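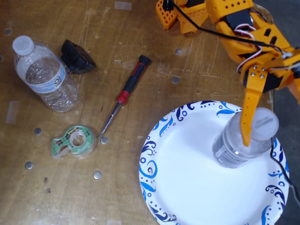
What does a small team need from a shared calendar?

It needs to show who is free, and it needs to open quickly on an old phone. The other functions can wait.

Satish Chauhan gave me this answer before I had taken off my coat. He is the founder of Punis, a scheduling program used by 348 small businesses, most of them dental clinics, bike shops and music schools. The company has nine employees and two rooms above a bakery in Flurkthorpe.

He started it after a bad December at the music school where he did the bookings. "We had three calendars and one paper diary," he said. "The paper diary was the correct one. I was a little ashamed of that."

The first version was called Stulledach, a name he chose late at night and which no customer could spell. Covadonga Montes, who joined as the second programmer, asked him to change it in her first week. "I could not say it on the telephone," she told me. "People thought I was selling roofs."

I asked them about price, as this is the subject customers write about most. Punis costs eight dollars a month for each person, and there is no free plan. They had one until last year. Montes said the free accounts sent most of the support messages, and she was answering them at dinner. Chauhan was against closing it, and I had the impression that they have not finished this discussion.

"I still think we lost some good people," he said.

"We lost 200 accounts," said Montes. "Many of them had not opened the program since they made it."

Their larger competitor, Upadhyay, now includes chat and video calls in its calendar. Chauhan has tried it and he likes the colours. He does not plan to add chat. Montes would like to add a simple note field, so that a receptionist can write "bring the blue folder" beside an appointment — it is already half built on her computer.

The next release will let customers export their whole calendar as a plain file. A bike shop owner has been asking for it since the beginning, and Chauhan has promised to telephone him when it is ready.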